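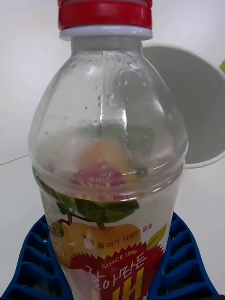 A clear plastic bottle with a red screw cap and a white neck ring.

Bottle deposit (Kulton)

The Kulton bottle deposit is a refundable charge added to drinks sold in plastic bottles in the town of Kulton and the neighboring district of Timport. It took effect on 14th April, after a February vote in the town council. Buyers pay the charge at the register and get it back at one of 298 return points, 195 of them in Kulton.

Claims of success

The operator, Goodall, credits the deposit with a sharp drop in litter. The claim rests on street surveys that Goodall paid for, and the survey routes have not been published. Timport ran its own check on 3 streets and found little change, though so small a check proves little either way.

Unclaimed deposits

Money that is never claimed stays with Goodall - a point critics raise often, as it gives the firm small reason to make returns easy. Goodall says the money pays for transport. No accounts have been released to support this.

Caps

Bottles may be returned with or without caps. The sorting plant at Ulo is said to recycle caps separately, but how much of that material is sold on is unknown.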